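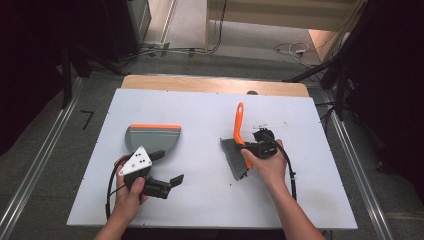 How does a dustpan and brush work?

Somewhere in your home, perhaps hanging on a hook or hiding under the sink, there is probably a dustpan with a little brush to go with it. You may have used it a hundred times without giving it a thought, and I can't blame you, for there are no buttons to press and nothing lights up. But there is quite a lot of cleverness in a dustpan and brush, and once you know where to look you will want to go and fetch yours (do ask first, if it lives somewhere high up!).

Why the front edge is straight

Have a look at the dustpan and you will see that its body can be as rounded as it likes, but the front is nearly always one long, straight line. We call this part the lip. A table is flat and so is a kitchen floor, and a straight lip can lie snugly against them with hardly any gap. If the lip were wavy, the crumbs would slip underneath every time you swept, and you would be there until bedtime.

Some dustpans have a rim in a different colour along the lip, such as bright orange on a grey pan. It looks cheerful, and it also helps you see where the edge is when you are sweeping something small.

What the bristles do

A brush has lots and lots of bristles, and each one is thin enough to bend. When you push a bristle against the table it bends, and then it wants to spring straight again. That tiny spring gives the crumb in front of it a nudge. One bristle couldn't do very much on its own, but a whole fan of them nudging together can move a surprising amount of mess – even things a good deal heavier than a crumb.

Dried beans are lovely for testing this. A red kidney bean is big and smooth, and it slides along nicely in front of the brush. A mung bean is small, green and much rounder, so it likes to roll. Sweep the two together and you may find the little green ones scooting off in directions you never meant them to go.
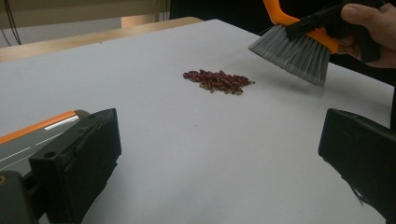 Try it yourself

You will need a dustpan and brush, a clear table, 14 dried kidney beans and 10 dried mung beans. Dried kidney beans must never be eaten raw, as they can give you a very bad tummy ache, so keep them out of your mouth and well away from small brothers and sisters.

1. Put all the beans in a heap in the middle of the table.

2. Lay the dustpan flat, with its lip facing the heap. Hold it still with one hand.

3. Sweep with one big, fast stroke. Where did the beans go?

4. Gather them up and make your heap again. This time use short, slow strokes and keep the bristles low.

5. Tip the pan back a little before you lift it, so that the beans roll away from the lip.

Most people find the slow way works better. A fast brush flicks, you see, and a flicked bean can travel right across the room and under the cooker.

The stubborn last line

When you have finished, there is often a thin line of dust left just where the lip was. Don't worry, you haven't done anything wrong! The lip has a thickness, even if it is only a small one, and the finest dust can't climb over it. Move the pan back a finger's width and sweep again, and then once more. The line gets fainter each time, and a damp cloth will pick up whatever is left.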